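4.2 Looking after the gripper tool between sessions

I'll be upfront that most of what kept our cell going was boring upkeep. The cell is small: one table, hand-held gripper tools with a camera on each, a charging shelf, and a laptop that complains a lot. We named it Zinness after the first calibration script, and the name stuck even after the script got thrown out. Over the whole study we recorded 2,893 demonstrations on it, and I did nearly all of the tool maintenance myself, with Demetrius Haddad covering the weeks I was away in January.

The part that wore out fastest was the fingertip. Our fingertips are soft pads pushed onto a rigid black finger, and the screws behind them work loose with all the opening and closing. A loose screw doesn't look like much, but the two tips stop meeting squarely, and then thin things like cloth edges slide out. We started out checking the screws every 400 grasps. That was way too optimistic! We went down to every 90, and the dropped-cloth complaints from our operators pretty much dried up. 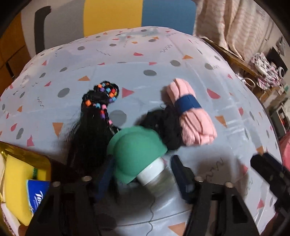 Figure 6. Tabletop work with soft and bundled items, seen from the camera on one of the gripper tools.

Alignment is the second thing we had to learn to live with. Each tool carries its own camera, and if the mount shifts even a little, the fingertips show up in a different spot from the day before. Our check is quick (under a minute once you've done it a few times): close the fingers, take a still, and compare it with the reference still taped up by the laptop. I look at the dark blue tips first, because they stand out well against a pale cloth like the one in Figure 6, and then at the round silver screws on either side, which should sit level with each other. Glare is a pain with this kind of plastic cover. Bright streaks run along the folds, and our first automatic check kept mistaking them for the metal of the screws. I ended up doing it by eye, and I still do.

Hair was its own headache. Long strands, like those on the beaded hairpiece, can get into the gap behind a pad, and once they're in there you won't shake them out. We pull the pad, pick the gap clean with tweezers, wipe the seat with a dry cloth and push the pad back on until it clicks. Demetrius wanted to seal the gap with a bead of silicone, and we tried it on one tool. It kept the hair out fine, but swapping a pad then took almost 60 minutes with all the scraping, so we went back to tweezers.

The last item on the sheet is the cable clip at the base of the handle. We use the Erkum clips now. The ones we printed ourselves cracked at the hinge, always the same hinge, and I never did work out why. Spare clips and pads live in the top drawer of the charging shelf, and the sheet itself is in Appendix C.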